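The Subscription Seat Is Coming for the Family Car

May issue | 154 shares | 7 comments

The Valia Jadar looks like a good deal on the window sticker, and that should be your first warning. It is a midsize electric crossover with three rows, decent range and a cabin that doesn't rattle. It also has heated rear seats that work for 40 days and then ask you for money.

I drove one for most of a month. The seats went cold on a school run, and a polite message came up on the center screen inviting me to "continue enjoying comfort." The heating wires were still in the cushions. I had hauled them around all that time and would go on hauling them whether I paid or not.

Valia calls the arrangement Bahrami, after the in-house software group that built it. The pitch is flexibility: pay for the warm seats in winter, drop them in summer, add the trailer assist for the one weekend you borrow a boat. The full bundle is $240 a year. The company says buyers asked for this. I have been writing about cars for a long time and have yet to meet the buyer who asked to be billed for a part already bolted to the floor.

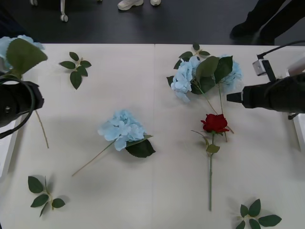
Light blue hydrangeas and a red rose on a white tabletop.

The defense you hear from dealers is that it keeps the sticker price down. Maybe. I compared the Jadar with the model it replaces, which came with heated rear seats, trailer assist and the better headlight program as standard equipment. The new one costs more. Some of that is the bigger battery, and Valia won't say how much, so you are left taking the company's word that you are being charged less for having less.

Then there is the used market, where I think the real trouble is. The free period belongs to the first owner. Sell the car and the second owner starts with everything switched off, including features the first owner paid to unlock for good. Two dealers I called did not know this. A third knew and said it rarely comes up. I bet it doesn't, at least until the check has cleared.

Smaller brands are watching. Flodside, which sells a rival wagon and has made a lot of noise about "no locked doors," put a battery-preheat feature behind a paid plan this spring. It is described as a connected service. As far as I could find out, it needs the connection mainly to check whether you have paid.

To be fair to the Jadar, it is a nice thing to drive. The steering has some weight to it, the ride is settled on bad pavement, and the third row will take an adult who isn't in a hurry to get out. Road noise is low enough that you start noticing the wind around the mirrors instead. The cargo floor sits a little high, and the charging door is on the wrong side for my garage, but I could live with both.

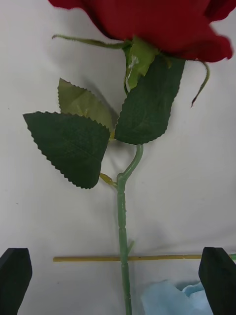
Artificial rose, deep crimson with green sepals.

What I can't get comfortable with is the direction. A car payment used to end. You could fix the thing yourself, or pay somebody to, and keep it until the doors fell off. With software locks, the maker stays in the passenger seat for as long as you own it. If Valia shuts down Bahrami in ten years, do the seats come on for everybody or go off for everybody? I asked twice. The first reply was a link to the press release. The second said future plans would be shared at an appropriate time.

If you are shopping for one anyway, get the dealer to write down which features are permanent, which are on trial and what happens to each at resale. Ask for it before you talk price. If the salesperson can't tell you, take your time. There are other three-row crossovers on the lot, and a few of them will still sell you a warm seat outright.

Comments

gravelroad_dad
My truck is old enough to vote and every button on it does what it did the day I bought it.

MPGwatcher
I'd pay for trailer assist by the weekend. I tow twice a year. Seats are a different story, that's just greedy.

tansedan
Bought a used Jadar in the winter. Can confirm about the second owner thing. Dealer acted surprised.

Load 4 more comments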